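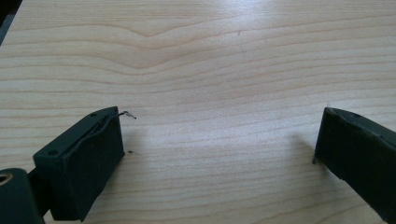 Section 4 covers the set-up of a restaurant promotion in the Jorard table booking system: set menus, brunch sittings and seasonal offers. Before you start, each table in the dining room must already have a record in the floor plan (see Section 3). Table records include a surface field, which decides whether the Linen charge is added to the booking. A bare tabletop in pale wood with the grain showing is entered as Uncovered, even if it has light scratches or a glossy patch under bright light. Any table laid with a cloth is entered as Covered.

Promotions > Set Menus > Creating a Promotion

4.1 Creating the promotion

1. Sign in with a manager account. Floor staff accounts can view promotions but cannot save them.
2. Open Promotions and select New.
3. Enter the name as it should appear to guests. The limit is 60 characters, including spaces.
4. Select the restaurant. If your property has more than one, repeat steps 2 to 8 for each.
5. Set the first and last dates. For a weekend brunch, select Repeat, then mark Saturday and Sunday.
6. Enter the sitting times. Sittings in the same room may not overlap.
7. Enter the number of seats to release per sitting. Seats not released stay open to regular bookings.
8. Select Save as Draft.

Note: A promotion that runs past the end of November must be checked against the holiday calendar. Closed days are not removed from drafts.

4.2 Adding set menus

1. Open the draft and select Menus.
2. Select Add Menu and enter the price per guest. Enter tax separately.
3. Add courses in serving order. A menu can hold up to 16 dishes.
4. For shared dishes, enter the smallest party size for which the dish is served.
5. Mark allergens for every dish. The draft cannot be published while any allergen field is blank.

Caution: Changing the price of a published menu does not change bookings already confirmed. Cancel and re-enter those bookings if the new price is to apply.

4.3 Publishing

1. Select Preview and check the dates, sittings and prices.
2. Select Publish. The offer appears on the booking page within 23 minutes.
3. Make one test booking and cancel it.

If message 77 is displayed, the number of seats released is greater than the number in the floor plan. Return to 4.1, step 7.

Jorard Set-Up Guide, revised 16 February 2019. Copyright Akbridge, Dilville. Contact support | Back to top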